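報道関係各位

Clarnelwood、共用流し・湯沸かしまわりの整理プログラム「Sukton」を提供開始 
オフィスや作業場の「誰のものか分からない小物」を半日で片づけ

Clarnelwood(以下、当社)は、オフィス、作業場、教室などの共用の流しと湯沸かしコーナーを対象とした整理プログラム「Sukton(サクトン)」の提供を、5月より開始します。受付は本日午前10時から。取り急ぎ概要をお知らせいたします。

■背景

職場の流し。毎日使う。けれど担当が決まっていない。布巾、洗剤、誰かの飲みかけのボトル、いつからあるか分からない小瓶。机まわりの整理整頓は研修もルールもあるのに、流しだけ手つかず、というお声を以前からいただいておりました。

当社が今年はじめに行った聞き取りでは、1,015件の回答のうち61%が「共用の流しまわりに持ち主の分からない物がある」と回答。自由記述欄で多かったのは「捨てていいか聞く相手がいない」「拭きたいが物が多くて拭けない」「自分の布巾がどれか分からなくなった」など。汚れの不満より、決まっていないことへの不満が目立つ結果となりました。

湯沸かしまわりも同様です。ケトルは置き場所が定まらず、机の端、棚の上、窓ぎわと転々としがち。書類や工具と同じ台に載っていることも多く、お茶を入れるたびに何かをどかす。この「どかす」をなくすことが、今回のプログラムの出発点になっております。

■まずケトルから

Suktonでは最初に電気ケトルの定位置を決めます。理由は単純で、使う人が一番多いため。ケトルの場所が決まると、カップ、茶葉、水の置き場が順に決まります。

手順としては、台の上の物をいったん全部よける、台を拭く、ケトルだけ戻す。ここで一度手を止め、半日そのまま使っていただきます。足りないと思った物だけ戻す方式です。照明スタンドなど机で使う道具と台を共有している場合は、コードの向きを先に見ます。ケトルのコードと交差しない側へスタンドの根元を寄せるだけで、台がずいぶん使いやすくなります。

先行実施は、Soltani地区にある共用の作業室をお借りして行いました。白い壁の、天井に梁の見える部屋です。

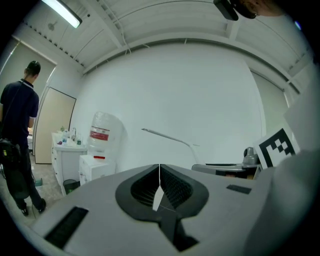
共用作業室の湯沸かしまわり。台の上に電気ケトル、ケトルのほうへ斜めに伸びる白いスタンドの腕

この部屋では、台をケトルと照明に使う側と、平らな物を置く側とに分ける案を採用。仕切り板などは使わず、マスキングテープを一本貼るのみ。テープは翌週はがしていただいてかまいません。位置を覚えたあとは不要なためです。

■流しは「奥の縁」で決まる

続いて流し。当社の担当者が各所を見てきて感じているのは、物がたまる場所はほぼ同じということです。シンクの中ではなく、奥の縁。蛇口の並び。手を伸ばせば置けて、置いた後は視界から消える場所です。

Suktonの基準では、奥の縁に置くのは3点まで。布、洗剤、あとひとつ。「あとひとつ」は職場ごとに自由に決めていただきます。ハンドソープでも、花びんでも。迷ったら空けておくのがおすすめです。

布巾について少し補足。たたんで置くか、広げて掛けるかのご質問が大変多いのですが、当社では使用中のものは掛ける、控えのものはたたむ、で統一をお願いしています。見ただけで区別がつくようになり、名前を書く必要がありません。控えは水のかからない場所へへ。

洗い場の横の台に柔らかいもの(タオル、パッド類)を置く場合は、片側だけに。両側に置くと、洗った物の行き場がなくなります。右か左かは利き手よりも通路の向きで決めるとうまくいくことが多いです。

飲み物のボトルは流しに持ち込まない。横の棚や出っぱりに置くなら立てて置く。寝かせたボトルは空なのか中身があるのか分からず、次の人が手を出せません。細かい話ですが、回答の自由記述でもここは件数がありました。

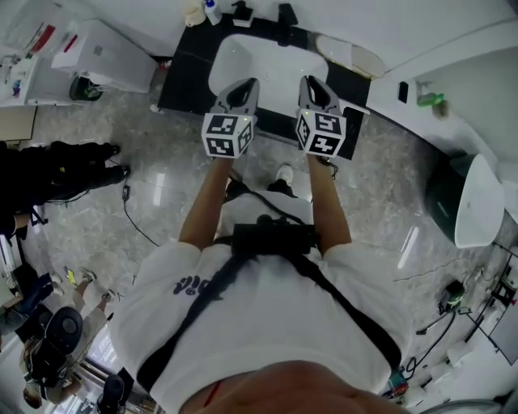
Diltevsideからは、正直3点は少なすぎると思った、うちは人数が多いのでせめて5点にしてほしいと頼んだ、という声が届いています。ただ、やってみたら足りない日がなかったそうで、いまは布と洗剤だけの2点で回しているとのこと。一方で、スポンジを縁に置けないのはやはり不便、掛ける場所を一緒に提案してほしい、というご要望もいただきました。スポンジの掛け場所については、提供開始に合わせ手引きに1ページ追加いたします。

■プログラムの内容

Suktonは次の内容で構成されます。

1. 事前の確認
電話またはメールで、流しと湯沸かしの位置、使う人数、水の種類(水道か、大きな水のボトルを置いているか)をうかがいます。所要は17分程度で終わる内容です。写真の提出は任意。

2. 当日の整理
最大9名でご参加いただけます。半日。当社の担当者が同席し、物を「戻す」「移す」「聞く」の箱に分けます。捨てる箱は当日は用意しません。持ち主が不在のまま処分してしまい後でもめた、という事例が複数あったためです。

3. 「聞く」箱の掲示
持ち主不明の物は箱に入れ、一週間そのまま置いていただきます。名乗り出があればお返し、なければ職場の判断で処分。箱のふたは閉めないこと。中が見えないと誰も確認しません。

4. 水まわりの置き場調整
大きな水のボトルをお使いの場合は、流しのすぐ近くに寄せます。離れた場所にあると、くむ、運ぶ、こぼす、の動線が部屋を横切ってしまいます。床に小瓶やスプレー類がある場合は、この段階で壁ぎわに寄せるか棚へ上げます。椅子の後ろは避けてください、足で倒します。

5. 作業を止めない段取り
先行実施では、作業をされる方が室内にいる状態で進めました。全員に手を止めていただく必要はありません。流しを使う時間帯だけ先にうかがい、そこを外して順に進めます。奥の作業台で手を動かしている方の横で、こちらは流しの前だけ、という進め方も可能です。建具や板を壁に立てかけてある部屋では、流しの前に人が二人立てるかどうかを先に確かめます。立てない場合は板の移動をお願いすることがあります。

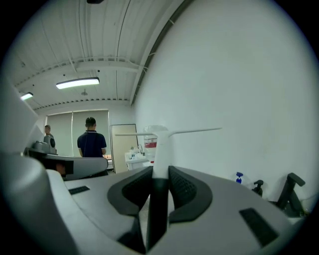

6. 翌月の見直し
ひと月後に再度ご連絡し、戻ってしまった場所を確認します。たいてい奥の縁です。戻っていても失敗とは考えておりません。そこに置きたい理由があるということなので、3点の中身を入れ替えます。

■よくいただくお問い合せ

流しが小さい、台がない、という場合も実施可能です。台のない職場では、ワゴン一台を台とみなして同じ手順で進めます。

収納用品の購入は必須ではございません。当社から指定の箱や棚をお売りすることもありません。段ボール箱とテープ、布巾があれば始められます。箱は中が見える高さのものを。

給湯設備の修理、水漏れの対応は行っておりません。整理中に不具合を見つけた場合は、その場でお知らせし、作業を中断いたします。

ブラインドや窓まわりの清掃も対象外。ただし窓ぎわに湯沸かしコーナーがある場合、ブラインドの操作に手が届くよう、窓の前の物は移動の対象に含めます。

■提供条件

対象:共用の流し、または湯沸かしコーナーのある職場、作業場、教室
開始:5月
実施曜日:平日および土曜日(土曜日は午前のみ)
参加人数:最大9名
お申し込み:当社受付窓口まで。先着順にご案内
料金:流しの数と広さによりお見積もり

なお、Soltani地区での受付を先に開始し、その他の地域は準備が整いしだい順次ご案内いたします。Diltevsideでの実施枠は、すでにお申し込みをいただいている分を優先いたしますので、ご了承ください。

■手引きの配布

プログラムに先立ち、流しの奥の縁の3点の決め方だけをまとめた簡易版の手引きを配布します。印刷してそのまま壁に貼れる一枚もの。水のかかる場所に貼る場合は、クリアファイルに入れてからお使いください。スポンジの件を追加した版は少し遅れます、申し訳ありません。

■報道関係の皆さまへ

当日の整理のもようは取材いただけます。作業室をお使いの方がいらっしゃるため、入室は事前のご連絡をお願いたします。流しの前が狭い部屋では、一社ずつのご案内となります。

本件に関するお問い合わせ
Clarnelwood 広報窓口
受付時間 午前10時から午後5時まで(土曜日は正午まで)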